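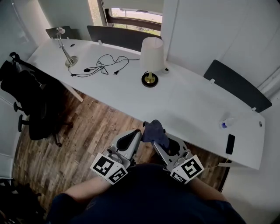 December, desk notes, started 9:15 in the morning

Right, the long white desk. I've been putting this one off because it collects everything that doesn't live anywhere else, and it's the desk people see first when they come up to look at the Paterson samples. Writing down where I got to so whoever has it after me doesn't start over.

Cloths first. The dark blue ones are the keepers for this desk. They show the dust nicely and they don't leave fuzz on white, which the old yellow ones did all over the place (I've thrown the yellow ones out, sorry if anybody was attached). Fold it in four before you start and turn it to a clean side when it looks gray. I never fold it, I just bunch it up, and then I wonder why I get streaks!

The curved front edge is the grubby part. Everybody leans on it, so there's a band of forearm all the way along. Plain water does nothing. I tried the Clurkino spray at one capful to 2,000 ml and that was fine, no smell to speak of, and it didn't go tacky afterward like the stronger mix from last month. I'd stick with that. Go along the edge in short strokes and don't scrub at the squared-off corner, the finish there already looks a bit tired to me.

Lamps. Two on this desk at the moment, the silver one with the thin arm and the one with the cream fabric shade. The silver one is easy, wipe the base and the arm and you're done. Please don't use a damp cloth on the fabric shade. I did that on its twin downstairs and it now has a tide mark I can see from the door. Dry brush, top to bottom, and turn the shade a little at a time. The brass stem gets a dry wipe too, no spray. If we ever need another shade, Bolura had them at 11 dollars when I looked, and I'm still annoyed I didn't just buy two.

Cables! I want these gone or tidied by the end of the week. There are loose black ones lying around by the silver lamp, and I'd like to know what each one belongs to before I bundle anything. Plan is to pull them all to one side, wipe underneath, label whatever has an owner and send the rest to the spares drawer. Anything that stays should go down through the grommet hole near the right corner and not across the desktop. I bought a bag of 145 ties so there's no excuse.

Divider panels: leave them clamped. I took one off in the fall to clean behind it and spent most of an afternoon getting it straight again. You can get a cloth along the bottom if you're patient, and the dark gray hides a lot anyway. The little white clamps do pick up fingerprints, so give those a rub when you go by.

Small stuff still to find a home for: the clear bottle with the blue cap, down the right end. If it's yours, come and get it, otherwise it goes on the shelf with the Amine things.

To do next:
- reorder Clurkino, we're down to the 320 ml bottle
- dry brush for the shade, the good one has wandered off again
- ask about longer cables for the right end
- do the window side while the light's decent

Stopping for coffee, back at it after eleven.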